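Snack packing

Snack packing is the job of getting puffy bags of chips and crackers into a cardboard box, and I'll admit I love it! The bags are mostly air, so a box fills up long before it gets heavy. I stand the tall ones up along the walls and let them stick out over the rim.

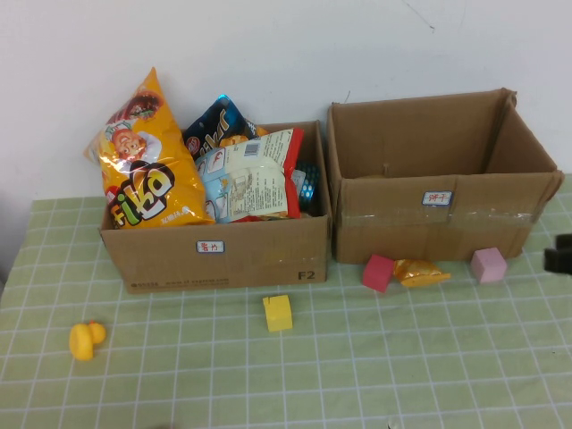 Small packets go down the sides, wherever there's a gap. Kirsten Ketilsson taught me to keep a second box open next to the first (bigger if you've got one) and to label both on the front. I once packed 149 bags in December and only popped 4.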